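Pekolham instrument-handling trial

The Pekolham instrument-handling trial is a comparison of two parallel grippers on thin surgical tools, run on a two-arm robot at the Bulska workshop. It is often cited by sellers of small grippers as proof that general-purpose fingers can manage forceps, scissors and scalpel handles. The published results support a narrower claim.

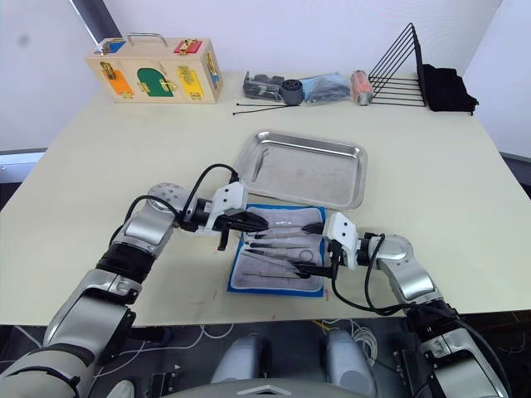
By Samran Jitpraphai
Last revised 16 July 2026

Background

The trial grew out of a disagreement over finger pads. Meesuk, which supplied the first gripper, argued that a hard textured pad was enough for any steel instrument. Trutimberg, which supplied the second, held that the closing force mattered more than the surface. Pekolham agreed to test both, using the same arms and the same controller. Each gripper was given 300 attempts, split between tools lying on a cloth pad and tools held in a zippered case.

Critics have pointed out that both suppliers saw the tool list beforehand. Neither has said whether its fingers were changed as a result.

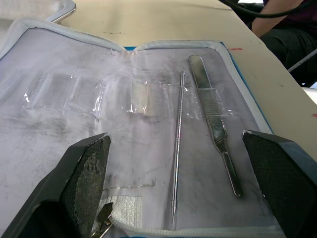
Finger pads were the main variable in the Meesuk half of the trial. A fine raised texture is meant to bite into an edge that would slide off smooth rubber, and on a broad tool it probably does. Slim tools are a harder case. A probe with a knurled middle gives the pad something to catch, but its tapered ends do not, and a flat scalpel handle lying beside it has to be taken by its narrow edges. The report puts all of these under "steel, thin" and gives one success rate for the group — a choice that hides most of what a buyer would want to know.

Results

Meesuk recorded 22 drops and Trutimberg 15. The difference was widely repeated, although a tool that turned in the fingers without falling was scored as a success by both teams. For handing an instrument to a person, a turned handle is close to useless. The report mentions turning only in a footnote.

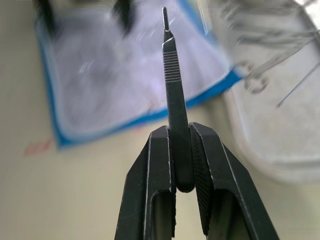 Does a textured pad stop a scalpel handle from turning?
It helps, but pad length and closing force matter as well, and the trial never tested them separately.

Wrist cameras

A second claim concerns the camera at the wrist. Trutimberg credited its lower drop count partly to close-up views of the fingers, but both grippers carried the same camera, so the count cannot show this. Shiny steel and clear plastic straps are known trouble for cameras of this type, and operators were allowed to correct the aim by hand. How often they did so was not logged.

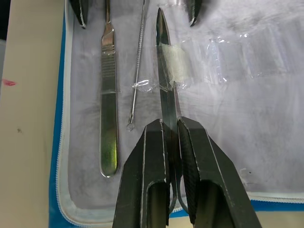
Nor was any distinction made between lifting a tool that lay free and drawing one out from under a strap. The second task needs a pull along the length of the tool, and a firm grip can make it worse if the strap drags. Pekolham has said that a repeat planned for September will score the 2 tasks apart and record every hand correction. Until then, the figures are best read as a test of pinching.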